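Gretden Flower Table – Minutes of the Summer Meeting 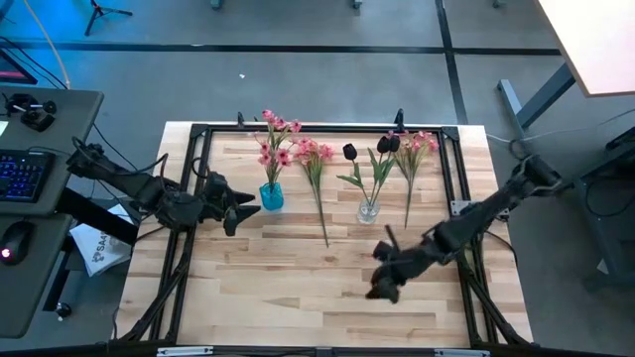
Gretden, July 14, 2026

Chair: Gun-woo Seok. Apologies: three, one of them convincing.

1. Minutes of the last meeting. Agreed, after the word "shambles" was changed to "discussion".

2. The table display. Members looked at the arrangement as it stands: pink flowers in the small turquoise vase, black tulips in the clear one, two pink stems still lying on the wood. The chair thought the loose stems should go in with the tulips. Others felt black tulips have enough to put up with. Put to a vote and tied, 4–4. The stems stay out until September.

3. Water. It was asked why artificial tulips need water. Gun-woo said it makes the stems look right and holds the vase steady. Noted, with one sigh.

4. Vases. Jumilance has quoted 600 for a matching set, Prostex 485 without lids. The meeting had not known vases came with lids. Gun-woo to ring Prostex.

5. Leaflets. Tak printed 600 and we have given out 27. No reprint needed. The remainder are in the hall cupboard – please take some, please take a lot.

6. Any other business. Whoever has the long scissors is asked to return them. Silence followed, and was minuted.

Next meeting: September, same room, bring own mug.

3 shares
2 comments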